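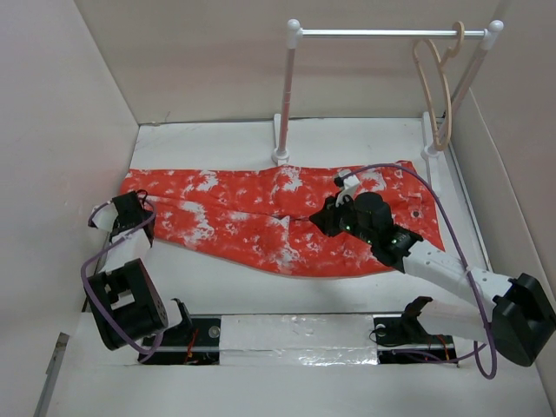 ok so week three of no new clothes and I have opinions. Started this in March after I added up my card statements and found $180 gone on stuff I wore maybe once. Bleach splotches on orange-red are still my favorite look and I refuse to grow up about it. Anything with that pattern hides coffee, which at my age is a feature!

Rule one is no browsing after dinner. I broke it Saturday - Renaud had a sale and I got as far as typing in my address. Closed the laptop and ate cereal instead.

Aravind Poojary asked if thrift stores count. Yes they count, Aravind, you know what you did.

The swap in Lelport was so good though. Gave away 2 coats and a bag of sweaters, came home with one denim shirt (missing a button, don't care). Line was out the door by 10 in the morning, so go early if you go.

Next up is the sock drawer. I'm scared of it. If anyone knows how to get deodorant marks out of black cotton, please reply, I've tried vinegar and now I just smell like salad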